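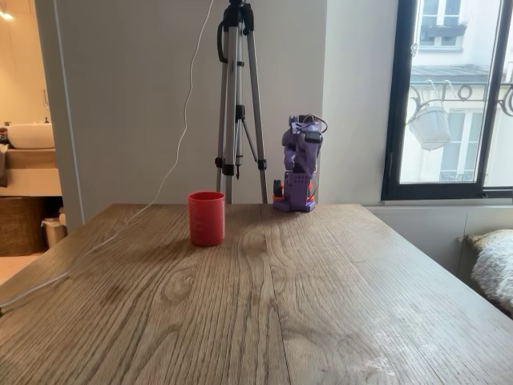 The arm folded upright at the back of the table, with the red cup to its left and the tripod behind.

GODOTHOLM, Jul 16, 2019 — Herkevlow has put its tabletop arm through a full recalibration after replacing two servos, the small workshop said in a maintenance bulletin. The arm, a unit of 3D-printed links that runs under the controller software Rodia, had been drifting at the shoulder and elbow joints since May.

The fault showed up as a slow offset. The arm would reach for a cup, close the jaw slightly high, and report a good grip. Over a full session the error at the gripper grew to 11 millimeters, more than the jaw opening can absorb on a straight-sided cup. Lowering the speed made no difference. A check of the position readings put the cause in the two servos, whose output gears had worn enough to leave play under load.

Replacement parts came from Pitkänen, which also supplied the originals. The old servos were unscrewed from the printed links one at a time, starting with the elbow, so that the rest of the arm kept its alignment. Each new servo was set to its center value before the horn went on. According to the bulletin, an earlier repair skipped that step and cost the shoulder part of its travel.

The printed parts were inspected while the joints were open. One link had a hairline crack at a screw boss and was reprinted with thicker walls. The others went back unchanged. The cable run was also redone with more slack at the upper joints, and the connectors were reseated at both ends.

Calibration starts from the folded pose, with the links bent back over the base and the gripper at the top. Rodia reads every joint in that position and stores the values as the reference. The arm is then moved by hand to the limit of each joint in both directions, base first and jaw last. Power to the motors stays off until the limits have been written to the controller.

The second stage uses a plastic cup as the target. The cup is set down to the left of the base and a little forward of it, and the arm makes a series of 26 approaches without a change to the settings. Herkevlow accepts the calibration if the jaw closes within 2 millimeters of the taught height on every approach. The first series after the repair failed — the base had shifted on the tabletop during the limit check — and the reference pose was taken again. The second series passed.

The workshop has changed its service routine as a result. The folded-pose readings will be compared with the stored reference after every 10 hours of operation, and a difference in any joint will call for a check of the gears before the arm is run again. Screws on the moving links will be checked at the same interval. Herkevlow is also drawing up a clamp for the base, to be printed once the dimensions are settled.

The old servos are being kept for parts. New gear sets are on order from Pitkänen, and the bulletin gives no delivery date for them.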